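3.2 Packing and void fill

Once an order has been picked, it moves to one of four packing benches at the Sudton depot. The packer scans the order, reads the suggested carton size from the screen, and either accepts it or picks another. In the records we were given, packers chose a larger carton than the one suggested far more often than a smaller one. Cha and Wang, who worked shifts at the benches during the July visit, put this down to two things. The smaller cartons were stored on a low shelf, and the screen showed the outside measurements of each carton while the packers thought in terms of the inside.

Carton choice matters here because Zaltia, the regional carrier used for most of the depot's parcels, bills by whichever is greater, actual weight or dimensional weight. A light item in a large carton is charged as if it were heavy. The sender pays for the empty space and also for the paper used to fill it. We therefore treat the carton, the fill and the label as one cost, and we do not report them separately in the tables.

Fragile goods were left out of the comparison. They follow a different packing rule — double wall cartons with a fixed margin on every side — and the packer has no real choice to make. Returns repacked for a second shipment were left out as well, as their original carton was often reused and its size was not always entered.

The packing model takes the item dimensions, the list of cartons in stock and the carrier's rate table, and returns the cheapest carton that will hold the order. It tries each item in every upright position and does not allow items to be tilted. Orders with more than 20 items were split before they reached the model, following the depot's own practice. Soft goods such as clothing were entered at their folded size.

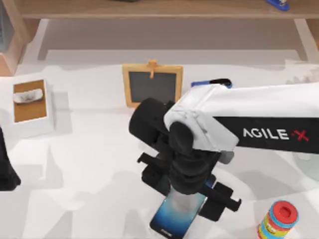
Figure 3. Simulated arm and white tabletop.

3.3 Rate tables and surcharges

Rates were taken from the depot's contract with Zaltia and held fixed for the whole study. The contract has five weight bands and three delivery zones. Fuel surcharges change from month to month, so we removed them from both the actual and the modeled cost. Residential surcharges were kept, as they apply to a parcel whatever its size.

Address corrections were harder to handle. The carrier bills them on a later invoice, and some could not be matched to a shipment. Barta checked the unmatched charges by hand against the order numbers. Those that still had no match were dropped from the totals for both methods.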